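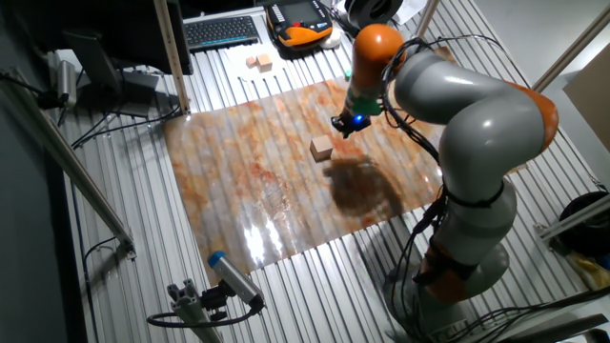 I write computer programs for a living, and most of mine tell robot arms what to do. When I say that, kids always ask me if the robot is smart. Well... the arm isn't! An arm is motors and metal and a whole lot of cable. The smart-ish part is the software, and software is just a very long list of instructions that somebody (me, on a Saturday, in my socks) had to type. Take the wooden cube sitting on the marbled mat, a little way from the gripper. You could grab it without thinking. For my program that's a big job, so I chop it into smaller jobs, and each one gets its own piece of code. I'll take you through them in the order the program does them.

Job one is seeing. A camera picture, to a computer, is a huge grid of numbers. Every number says how bright or how colorful one tiny dot is. There's no label saying "block" anywhere in there. So I have a program called Flita that hunts through the numbers for places where they change suddenly, like where pale wood stops and something else starts. We call those places edges. If Flita finds edges that join up in a boxy shape, it says, "Maybe a block?" and it gives its guess a score. A high score means it's pretty sure. A low score means please look again.

And oh boy, shiny things make it hard. A mat with orange and gray swirls all over it is full of edges that don't belong to any block at all. Add bright white glare and a big dark shadow and you've got even more places where the numbers jump. The first version of Flita once spent a whole morning in February telling me that a shadow was a block. It gave itself a really high score, too!
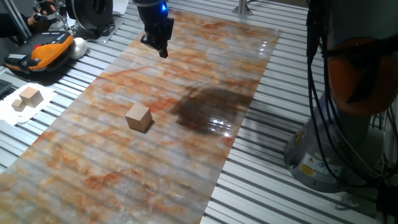 WHERE IS IT, THOUGH?

Finding the block in a picture is only half of it. The arm doesn't know about pictures. It knows about places, so many inches this way and so many inches that way, measured from its own base. Somebody has to translate, and that's another chunk of code.

Try this at home. Put a coin on the table and look at it with one eye from the left side of your chair. Now scoot over and look from the right side. The coin didn't move, but it looks like it's in a different spot, doesn't it? A camera has the same trouble. My program has to know exactly where the camera is and which way it's pointing before it can turn "this dot in the picture" into "this spot on the table." Working that out is called calibration. If you bump the camera with your elbow, you get to do it all over again (ask me how I know).

Next comes planning. Planning means picking a path for the arm before anything moves. My planner is named Dromari, and it's a fussy thing. It tries out lots of pretend moves inside the computer and throws away the bad ones, such as a move that would bend a joint too far or swing the elbow into a post. On one try it tested 2,372 pretend paths and kept 4. Then it picked the smoothest of those.

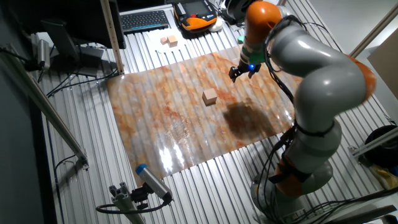
Now we get to move

The part that does the moving is called the controller, and I think it's the coolest one. It asks the same question again and again, many times every second: "Where am I, and where should I be?" If the answer doesn't match, it nudges the motors a bit. Then it asks again.

You do this too! Close your eyes and touch your nose. Your brain kept checking where your hand was and fixing it on the way. If the nudges in my code are too small, the arm is slow and sleepy. If they're too big, it wobbles back and forth past the spot. I spent 20 tries one evening finding numbers in between, and I ate a lot of crackers.

There's one more trick I want to tell you about. You can put a small camera right at the gripper. From there the program gets a close view looking past its own black gripper, with the little tan block shape off to one side, so it can compare that with what the other cameras say. Of course, now Flita has to learn that the big dark thing along the bottom is part of the robot and should be ignored. 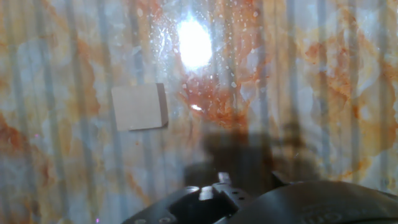
Areeba Marwat wrote in to ask what happens if two cameras disagree about where the block is, and whether the robot just picks its favorite. Great question, Areeba! It sort of does. Each camera's guess comes with that score I talked about, and the program mixes the guesses together, listening more to the one with the higher score. If the guesses are really far apart, my code tells the arm to stay still and puts a message on the screen for me.

Haris Usmani wanted to know how you get started. Grab a friend and pretend they're a robot. Write down every step for picking up an eraser, and have them do only what the paper says. If you forgot to write "open your hand," they can't open it! Fix your list and try again. That's called debugging, and it's what I'll be doing to Dromari for the rest of this week.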